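Filed under: Machines, Grades 3-5

How Does a Robot Learn to Pick Up Fruit?

By Ama Antwi
April 4, 2025

You learned to pick up a grape by trying it many times. A robot arm can learn from tries too, but first a person has to show it how.

At a workshop called Sulline, people collect these tries. A person steers the arm to a piece of fruit, closes its fingers, and moves the fruit to a new spot. A small camera near the robot's fingers records the whole move. One move from start to finish is called an example.
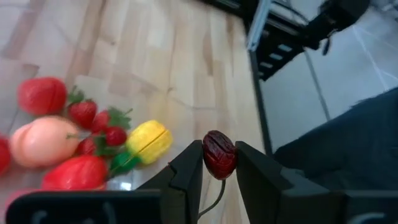
Robot fingers hold a wrinkled date. Plastic fruit sits on the table nearby.

One example is not enough. The team records 200 for each kind of fruit, and that takes roughly 24 hours of work. Between tries they turn the fruit or slide it somewhere else. If it always sat in one place, the robot might only learn that place.

Some tries go wrong and the fruit drops. Those are marked so the computer knows which is which. Then the computer studies the recordings and looks for patterns: what the camera saw, and how the arm moved next.

Comments (2)

Lakmal M.: My class wants to know if it can pick up an egg.

Gyula: I would get bored after 40.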